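Against the Folding Board

Every few months somebody tries to sell me a better way to fold laundry. Last December it was the Ketell, a hinged plastic board that costs $69 and promises a drawer full of identical rectangles. Before that it was the Reinholz method, which takes 8 steps to get a T-shirt to stand up on its own. I have tried both. My T-shirts lie down.

I'm not against neatness. I just doubt that most cloth needs it. A dust rag or a dish towel is going to be grabbed, used and thrown back in the wash, and I can't see what the rectangle in the middle of all that is for.

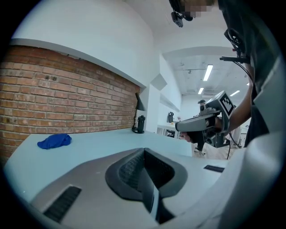
A blue cloth and a black desk lamp on a long white table.

Look at that heap. Would it wipe a counter any worse than a folded one? The people at Plosis would say yes, or at least that I'd feel calmer looking at a stack. Maybe. I feel calmer when I'm finished and sitting down.

Shirts for work are different, and so are sheets if your closet is as small as mine. Fold those. But a good long table is for working on, and I would sooner have a crumpled cloth within reach than spend about ten minutes building a pile I'll knock over by dinner.

Keep the $69.

327 shares | 8 comments

Related
Do You Need a Second Hamper?
Zuveck Drawer Dividers, One Year Later
The Case for Fewer Towels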